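**Can a robot arm put the shopping away yet?**

Posted Oct 1, 2018 by Orkosora

I've been reading everything I can find on home robots and I'm completely hooked! What I want to know is whether a machine can do an ordinary kitchen chore yet, start to finish. Mine would be emptying shopping bags into a tall cupboard with shelves up top and drawers underneath. I'm on the third floor at Piswood and would happily give up a corner of the kitchen for it.

**Afridi**

Short version: bits of it, yes. Picking up one known thing and setting it on an open shelf is well within reach, and it's lovely to watch. Doors are harder than you'd think - the hand has to follow the swing of the hinge, and a stiff one throws it off. Bags are harder still, as everything's squashed together and the bag moves.

I play with this in simulation most evenings. My last batch was 533 goes at moving a small item to a shelf, and 57 of them failed, nearly all from clipping the shelf edge on the way in. Real kitchens will be worse (mine has a drawer that sticks every November).

**kettle_on**

no. get a trolley

**Watilska**

I'm more hopeful than the trolley person! If you fancy a go, start in simulation like Afridi does, it costs nothing and you can't break a plate. Pick one cupboard, one object and one shelf. Leave the doors open to begin with, then add opening them once the placing works. It took me 19 evenings to get a decent run and I grinned like a fool. Drawers with recessed grips are my next job - fingertips need to get right into the slot before you pull, so go in slowly.
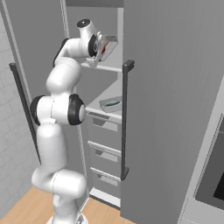
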